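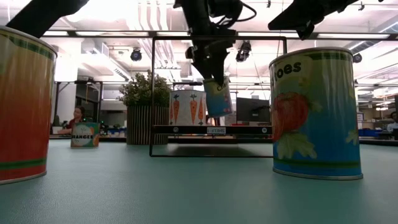

January, bench notes, Galtumham shop. Started 9:40 a.m.

Chore for this round is putting groceries away. Cans today, cups and small containers after that. Juraj wanted laundry first and lost the argument, mostly on account of how long it takes to reset a pile of laundry. A can you just put back on the table.

Reminder to anyone reading this cold: we are scoring the chore, and the motion only matters where it spoils the chore. A can that ends up on its side in the right place is a fail. A can that ends up standing in the right place after an ugly wobble is a pass, with a note. Lizeth and I went back and forth on the wobble rule last month and I would like to leave it alone now.

Cans. The small ones are the easy end of the job. The fingers close past the middle and the can has nowhere to go. It does tilt in the grip, though, and the tilt carries all the way to the put-down, where the bottom rim lands on one edge first. If the arm lets go at that point the can rocks. Sometimes it settles and sometimes it goes over. Kirsty's change from December makes the arm press down a little and wait before opening. Better. Slower too.

The big tomato can is the other end. It is close to as wide as the fingers will open, so the approach has to be nearly centered, and any error in where the arm thinks the can is turns into a shove. Two shoves this morning before I moved the start position. I want to try it from the side next, with the wrist flat, but then the plant is in the way for the left arm. Leaving the plant where it is. Kitchens have things in them.

Paper labels are a nuisance. They scuff where the fingers close, and a scuffed label has a different grip from a fresh one. Sigita suggested swapping cans every session. I would sooner keep the same set and write down when one gets bad. The orange-red one is getting there.

Lights: the overheads put a bright strip across the top of the big cans and a sheen on the mat. Ankit thinks this is behind the bad height guesses. I don't know. I turned off the row nearest the bench for a few tries and saw no difference I would put my name to. Worth a proper check with the blinds and everything, on a day when the people at the desks don't mind sitting in the dark.

Lunch. Talked with Kirsty about MacBrayne, who want to know if the same setup could restock a parts counter. My view is that a parts counter may be easier than a kitchen. Same bins, same parts, a flat floor, and a person walking past who can pick up what falls. She is going to ask them what they count as a miss.

1:15 p.m. Moved to the second layout. Wood board down the middle of the mat, small round containers on it, white cups up by the top of the board and another one out on the mat by itself. The wire rack goes across the near end of the board. Right arm does the cups, left arm waits with its fingers open. 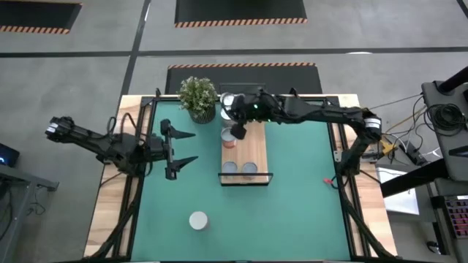 Is any of this good enough to leave running in somebody's kitchen?
For a short list of light, rigid things on a clear surface it's close, but a person still has to be within reach to fix what it drops or gets stuck on.

Cups are worse than cans and I should have expected it. They weigh next to nothing, so a touch that a full can ignores will slide a cup. Stacked ones are a separate problem. Going for the top one, the arm can bring the lower one along, and the software has no idea it is carrying two. Juraj says the weight reading ought to show it. At that weight I doubt it, but he can have the log.

The handoff between arms is still off. I turned it off on purpose. When both arms go for the middle of the board, one has to back out, and the rule for which one is something Ankit wrote in an afternoon.

To do:
- side grasp on the tomato can, right arm only
- ask Sigita for the Hellitis finger pads, the softer set
- lights check, see above
- log to Juraj, cups only
- tighten the clamp on the right side of the table before the next session
- find out whose coffee cup is in the parts drawer

Stopped 4:50 p.m. Arms parked, power off at the wall. Lizeth has the bench tomorrow morning and is starting with the cups.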